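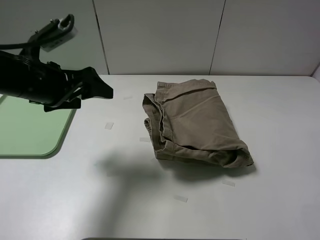
Taltwood Folding Cell: Bench Review

By Arūnas Priedītis

Can a machine take over the laundry pile yet? The Taltwood cell is a single arm with a two-finger gripper, sold for light garment work. We ran it at our Forkasgate shop through March, mostly on trousers, with towels as a control.

Towels are close to solved. Trousers are harder. The cell has to find the waistband, stack the legs, and tuck them under without dragging the layers apart. Khaki twill holds a crease well enough to help. Seams and hems are the weak point, where several layers bunch up and the fingers have to choose how many to take.

Over 663 folds it needed a person to step in on around one in five.
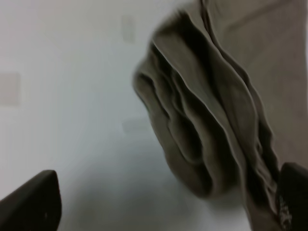
Most of those were bad grasps on bunched cloth. With deep folds lying side by side, the controller will sometimes close on a pleat when it wants an edge, and the bundle has to be laid down and started over. Software update 3 improved this on cotton. Felicidad Ocampo repeated the test on stretch fabric and saw no change.

Setup took 3 hours. The manual, translated by Skerkov, omits the gripper force table.

At $4000 a year to lease, it suits a shop with one garment type and staff nearby. For a household, wait.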